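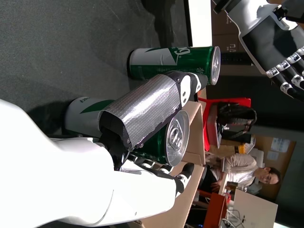

4.2 Data and task setup

All demonstrations for the can task were recorded at our Brindport lab by teleoperation. The robot has two white arms, each ending in a multi-fingered hand. The objects are green-and-white aluminum beverage cans, and the table surface is dark, so the shiny lids stand out well while the green bodies are harder to separate from the background under low light. Cans may start upright or on their sides. We kept both cases in the training set – an earlier version with upright cans only did poorly once a can had tipped over.
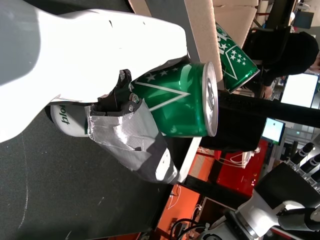 We collected 600 demonstrations and removed 189 of them, mostly for dropped frames or operator pauses. Each remaining episode was cut to a length of up to 3000 control steps. The policy takes the camera images and joint positions as input and predicts a short chunk of joint targets for both arms. We used the Lultent encoder without changes and trained the action head from scratch.

Figure 2. Two-handed can task with an open cardboard box. One can stands upright on the table and the other lies across a front corner of the box, with a finger of the right hand touching it.

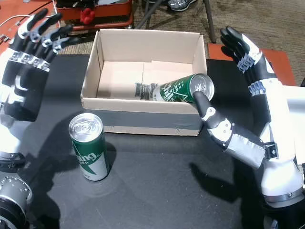 Placement was scored separately from grasping. A can counted as placed only if it came to rest fully inside the box. A can left on the rim was scored as a failure, even when the grasp and transport were clean. We chose this rule because the looser one used in our Pitetti trials hid most of the release errors. Operators did not correct a can by hand during an evaluation episode, and the box was returned to its marked position before the next one began.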